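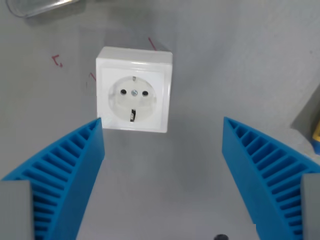
**Ticket 776: plug insertion demos, episodes coming up short**
Opened January 2021 by Chia-jung Shih, status: open again, sorry

Okay, so the loader is throwing out plug demos again. I went through the Plenddale batch last night and 18 episodes got rejected with "length mismatch," all from the outlet task and none from the drawer task, so I don't think it's the disk this time. The operators swear they pressed stop at the right moment and I believe them!

What I've tried so far:

- Restarted the recorder (I know, I know). No change.
- Swapped the wrist camera cable for the spare one from the Goren bin. No change, and the spare is too short, so I swapped it back.
- Ran `check_sync` on one bad episode. Joint states: 3620 rows. Wrist frames: 2 fewer. The checker wants an exact match and tosses the whole thing.

Two frames! I'd happily train on that, but the Flillon loader is strict and I'm not the one who gets to loosen it.

**Update, same evening**

Got somewhere. The missing frames are always at the start of the episode, before the arm moves. My guess is that the recorder starts writing joint states as soon as you hit the pedal, while the camera stream takes a beat to wake up. Drawer demos have that long homing move first, and the loader trims it off anyway, so we never noticed over there.
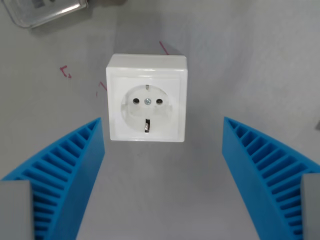
While I was in there I also looked at where the outlet sits from one episode to the next. We've got the red marks on the table for it, and I'd like everybody to keep using them for the base set, please. If you want to add variety (and we do want variety, later) put it in its own folder and write the offset in the notes field. I found a few demos where the notes field just says "moved," which, thank you, but moved where? The policy doesn't care but I do when I'm trying to work out why it reaches left.

One more thing on the outlet demos. Please start with the fingers open and the face of the outlet in the wrist view, both pin holes showing. A couple of the older ones start with the arm way off to the side and the first chunk is just travel.

**Workaround for now**

1. Press the pedal and hold still until the preview window is live.
2. Do the demo like normal.
3. Press stop, then run `check_sync` before you reset anything on the table.
4. If it complains, mark the episode "redo" and leave the file alone. Don't delete it! I want the bad ones to test with.

Holding still doesn't fix the row count, to be clear. It just makes sure the missing bit is a boring bit, so I can trim both streams to the first shared timestamp afterward. I have a little script for that and it fixed the first one I fed it. Still need to run it on the rest.

**Waiting on**

Huang, for the recorder patch that holds off the joint log until the first camera frame shows up. If that slips to March I'll just put the trim script in the nightly job. Leaving this open until then.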